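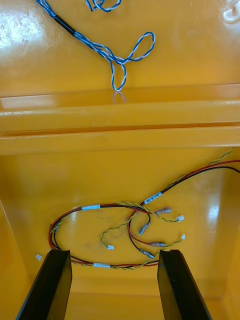

4 Setting up stock locations

4.1 Before you start

Stock locations tell Trerkard where an item is kept. Every item record must point to at least one location before it can be counted, moved or issued. Set up all locations for a site before importing items. An import that refers to an unknown location is rejected in full, and the reason is written to the import log.

You will need:
an account with the Site Editor role
the site code (see 3.2)
a label printer already paired with the workstation, if labels are to be printed in the same session

4.2 Location codes

A location code has up to four parts, separated by hyphens: zone, aisle, shelf, bin. The bin part may be left out where a whole shelf holds a single item. Codes may contain capital letters and digits. Spaces, full stops and accented letters are not accepted. The whole code, hyphens included, must not be longer than 20 characters.

Note: The letters I and O are accepted but are easily misread on small labels. Sites moving from Howlader often have these letters in their existing codes. See Appendix B for the conversion table.

4.3 Adding a single location

1. Open Site, then Locations.
2. Select New. A blank record opens with the zone field active.
3. Type the zone and press Tab. If the zone does not exist, Trerkard asks whether to create it. Select Yes only if you have checked the spelling.
4. Fill in the aisle, shelf and bin in the same way.
5. Choose a location type: Pick, Bulk, Returns or Quarantine.
6. Enter the maximum weight in kilograms. Leave the field blank if no limit applies. Do not enter 0, which blocks all stock from the location.
7. Select Save.

The new location appears at the foot of the list until the list is next sorted.

Caution: The location type cannot be changed once stock has been booked in. To change it, move the stock out, close the location and create a new one under a different code.

4.4 Adding a range

Use a range when several bins share a shelf and a type.

1. Open Site, then Locations, then Range.
2. Enter the first and last codes. Only the final part may differ between the two.
3. Choose the type and maximum weight. Both are applied to every location in the range.
4. Select Preview and read the list. Codes already in use are marked with an asterisk and will be skipped.
5. Select Create.

A single range may hold up to 84 locations. Larger ranges must be split.

4.5 Printing labels

1. Tick the locations required, or select All Unprinted.
2. Select Labels, then choose the template.
3. Load the roll and print one test label.
4. Scan the test label. The location record should open on the workstation within 3 seconds.
5. Print the remainder.

Wipe the bin front with a dry cloth before fixing the label. On ridged or curved plastic, use the 40 mm template and place the label on the flattest part of the front face. A barcode that bends round a corner will not scan reliably.

Note: If the scan opens the wrong record, the scanner is probably still set to the Dandisier prefix. Clear it as described in 2.6 and scan again.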